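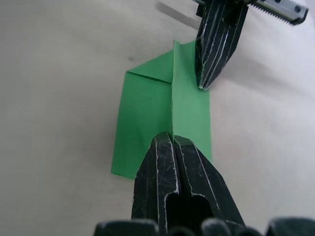

Fall program schedule is out, finally. Sorry for the delay, the printer at the Millitz branch was down and then the toner that came was the wrong one. Copies are at both desks now. If you want one mailed, call before noon, we're short on envelopes. The schedule is one long sheet this time instead of a booklet, so fold it lengthwise, and it goes in a coat pocket or a checkbook. Saves us 465 staples, if anyone cares. Last day to sign up for anything with a fee is still the last day of the month, no change there.

Quick run through what's new. Seed swap moves to the Wulov Room, more windows, better air. Windows will be open so bring a sweater. Masks on the whole time please, even when you're sorting. Label your envelopes with the year!! Last March we ended up with a whole shoebox of mystery squash and had to toss most of it. Beans and peas are fine, tomatos fine, no potatoes.

Book sale is on hold. We can't take donations until the basement is cleared, so please don't leave boxes by the back door. It rained on the last batch and they went straight in the dumpster. Cookbooks especially, a shame. 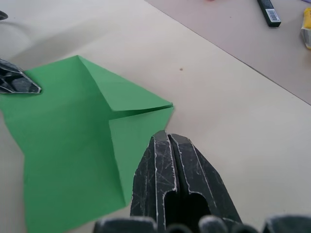
Green paper, partway through folding.

Hours. Millitz is open 9 to 4, closed for lunch cleaning but you can still use the drop slot. Kalogeropoulos Street branch is pickup only for now. Ring the bell, stand back, give your card number through the door. Holds stay on the shelf 2 weeks, then they go back, and yes that includes the big Vustesar atlas everyone is waiting on. Late fees are still off. Please bring things back anyway.

Genealogy help by phone only. Leave a message with the surname spelled out, slowly, and the county if you know it. Microfilm reader is fixed but the bulb is dim so we're not booking it untill the new one arrives.

Next newsletter when we get to it. Sep 29, 2020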